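Harb 17 Work Table, Fixed Height, White Top

Bought to replace a folding table in a spare room used for small repairs and paperwork. The Harb 17 was ordered from Flulham in June and has been in use nearly every day. This review covers assembly, stiffness, the surface and the feet.

The table ships in one flat carton. Hardware is bagged by step, and the bags match the numbers in the sheet. There are 12 bolts for the legs and crossbar, all the same length, so they can't be mixed up. The supplied hex key is soft and rounded off on the second leg. I finished with a proper key. Snug all the bolts first, stand the table on its feet, then tighten; the sheet has these steps in the wrong order and the result is a rocking table.

Stiffness is good front to back and fair side to side. With a bench vise clamped at one corner, filing across the short axis moves the top enough to notice. The Fiston table I used before was worse in both directions, but it was also lighter and could be folded. Writing and soldering cause no movement.
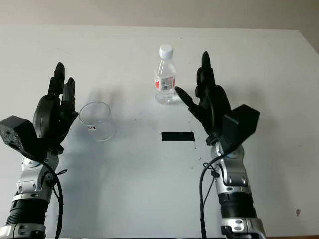
The finish is matte, and that was the main reason for choosing it over the Ustuvano, which has a gloss top and throws the reflection of a desk lamp straight back. Pencil comes off with a damp cloth. Ballpoint needs alcohol. Solder flux left overnight made a faint yellow mark that has not come out. White shows every crumb and fingerprint, so anyone who dislikes wiping should order the gray.

The feet are threaded, with 5 turns of useful travel. That was enough to level the table on an old wood floor. The plastic pads press on and two of them fell off when the table was dragged. Lift it.

Flulham answered a request for spare pads in four days and sent a full set at no charge. The part number on the bag is 952, in case theirs asks for it.

Rating: 4 out of 5. One point off for the hex key and the pads.

December 2001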